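Brosetti hand gripper

The Brosetti hand gripper is a hand-held tool with two linked jaws, built for picking up soft and awkward things so that the grasp can be recorded and later repeated by an arm. It is carried by a person and closed by a trigger, and it shares its jaw parts with the Brosetti arm-mounted gripper, which means that whatever is learned about looking after one of them is nearly always useful for the other. This article deals mostly with how the tool is set up and kept in good order at the Grisance workshop, where the longest run of service notes has been kept.

Background

The gripper was drawn up by Rainer Petersen while he was working on a sorting cell called Nitine, which handled returned toys and slippers. The cell had been fitted with a suction head, and suction and plush do not get along at all. Petersen wanted something that would close gently over a wide area and still let go cleanly, and he wanted a version a person could carry around a room before anybody went to the trouble of bolting it to an arm. His first working pair of jaws was cut in May, and the layout has changed surprisingly little from that day on, apart from the pivots (more about those below, as they deserve a section to themselves).

Construction

Each jaw is moved by a set of parallel links, so that the gripping faces stay square to one another as they open and close. The links are black and fairly light, and they are pierced with holes for the pivots and for fixing points. Pivot holes that carry load are lined with a brass bushing. Some of the remaining holes are left plain, and people new to the tool quite often take these for places where a bushing has fallen out. A glance at the parts sheet settles the matter, and saves an afternoon of trying to press brass into a hole that was never meant to have any.

The early jaws ran without bushings. They worked nicely for a week or two and then grew sloppy, and the slop showed up as a jaw tip that wandered a little sideways as it closed. Wiegand, the small shop that still makes the links, suggested the brass, and the wandering stopped being a weekly complaint.

Setting up

A freshly built or freshly repaired gripper is opened and closed by hand 200 times before anything is put between the jaws. This sounds tedious, and it is, but it beds in the bushings and gives the person doing it plenty of time to feel for a tight spot. A tight spot usually means a pivot screw done up too far. Backing it off an eighth of a turn is generally enough, followed by a few more strokes to see whether the feeling has gone.

The jaws are then checked against each other at full close. They should meet along their whole length with no light showing at the root. After that comes the plush trial, which the Grisance people are rather fond of and which has been part of the routine from the very start - a soft, long-haired article is taken up from the bench, held, turned over and set down again. Long pile is the hardest thing the tool is asked to manage, as the fibers hide where the firm part of the object begins and are only too happy to work their way into a joint.

Pale fur is preferred for this trial. A dark smear from an over-oiled pivot can be seen on it right away, while on a brown bear it might go unnoticed for months.

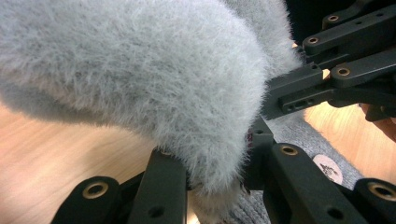

Routine care

Fiber is the great enemy. After a session with plush or wool, the pivots are looked over under a good lamp and any strands are drawn out with tweezers, always along the link and never across it, so that they come away whole. Compressed air was tried for a time and given up, for it drove the short hairs deeper into the bushings, where they felted together into a sort of gray washer.

Oil is used sparingly: one drop to each brass bushing after every 96 hours of use, wiped off again almost at once. The plain holes get none. The faces of the jaws are cleaned with a cloth barely dampened with water, then left open to dry overnight.

Replacing a bushing

A bushing is changed when the jaw tip can be rocked sideways with a fingertip. Under ordinary use, the notes at Grisance put this at 400 hours or a little beyond. The link is taken off, laid flat over a wooden block with a hole in it, and the old brass is pushed through with a blunt 8 mm drift. The new one goes in from the same side. Both links of a pair are done together, even if one still seems sound, because a new bushing working alongside a worn one will pull the jaw out of square.

Once the link is back on, the full setup is gone through again from the beginning, strokes and all.

See also

Nitine sorting cell
Parallel linkage
Wiegand link sets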